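Small things: storage trays, the July collection and the swap table

The July collection of unwanted household items from Flembridge and Grekorthorpe finished last month and the sorting is now done. We took in 274 bags and boxes, which is more than last summer. Most of it was bedding, kitchenware and children's clothes. The furniture went straight to the Mallitz store and is not covered here.

The part that took longest was the small stuff. Nearly every box from a bedroom had a layer of it at the bottom: hair ties, single earrings, bracelets, key rings, watch straps, badges, foreign coins, chargers for phones that were not in the box. Sorting it took four evenings. Some of it was good and has already gone out on the Tuesday table. A fair amount had to be thrown away, mainly chains knotted together with elastic bands and fluff.

If you are putting a box together for the next collection, please keep small items apart from everything else. A jam jar with a lid is fine. So is a freezer bag, an old pencil case or a sock with a knot in it. Write "small" on the outside. Please check pockets and the inside of pillowcases as well. We found a set of house keys in a duvet cover and they are still in the office drawer at Morgan Hall. The fob is green and has a bottle opener on it.

A few notes on what we can use:

Bracelets and necklaces are always wanted, broken or not. The craft group at Flembridge restrings beads and will take any number of loose ones. Plastic, glass and wood can all go in together.

Hair ties and clips are welcome if they are clean. The coiled plastic kind can be washed in warm soapy water and left on a towel overnight. If they have stretched, a minute in a mug of hot water brings most of them back to size. Fabric ones that have lost their elastic should go in the bin.

Watches and fitness bands can be given if they still work. Please take the band off your account first and put the charger in the same bag, with tape round it. We had several come in without one and there is not much we can do with them. Straps on their own are useful.

Phone chargers and leads go in the crate by the side door at Morgan Hall. We do not need any more headphones.

The swap table itself carries on through the autumn in the Grekorthorpe reading room, Tuesday mornings from ten until noon. Bring up to six things and take up to six things. There is a charge of 20p for a cup of tea and nothing else to pay. Items left after three weeks go to the Mallitz store.

We have also been given a box of shallow trays from a shop that was closing down, in several colours, and these are on the table for anyone who wants one. They are a good size for a chest of drawers or a windowsill. One per household to begin with, please – if there are any left by the end of the month you can come back for a second. They stack, but only if they are empty.

This newsletter now goes to 800 homes, so if you have a tip for keeping small things in order, send it in and we will print the best of them next time. We already have one about egg boxes and one about a row of cup hooks inside a wardrobe door. Tips can be left at the reading room or put through the letterbox at Morgan Hall.

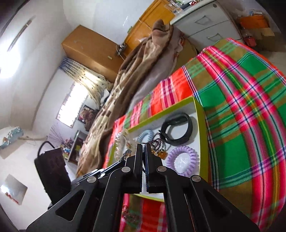 Sorting a drawer at home goes quicker if you do it on the bed. There is more room than on a dressing table, and anything you drop stays where you can find it. Tip the drawer out at one end, put a tray in the middle, and move across only what you have worn or used since Easter. A shallow one with a rim is enough for a fitness band, a couple of spiral hair ties and a few beaded bracelets laid out side by side, and you can see the lot without digging. A bright plaid sheet like this one makes very small beads hard to spot, so put a plain pillowcase down first if you are dealing with anything loose. What does not make it on to the tray goes in the jar marked "small". Spare jars with lids are under the swap table, next to the box of carrier bags.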